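17/08/2022

Last month I closed my small web shop, Zonero, after 26 months. I sold spare parts for old sewing machines and in that time I had 207 orders. It is not a big number, but every order I packed myself.

I started with 2000 dollars of savings. The first mistake was the delivery contract with Callmont - I signed for one full year without reading the part about returns. 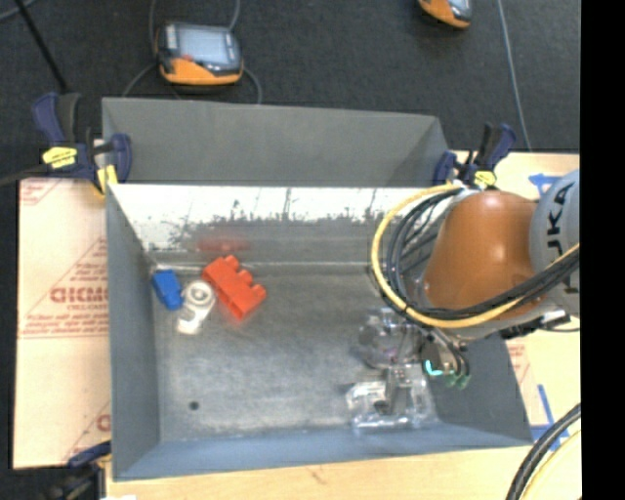

Metal bin, three small items at the far left.

In September I begin a new job in the buying office of Bianchini. I still have 115 padded envelopes at home, so if somebody in Rornum needs them, please write to me.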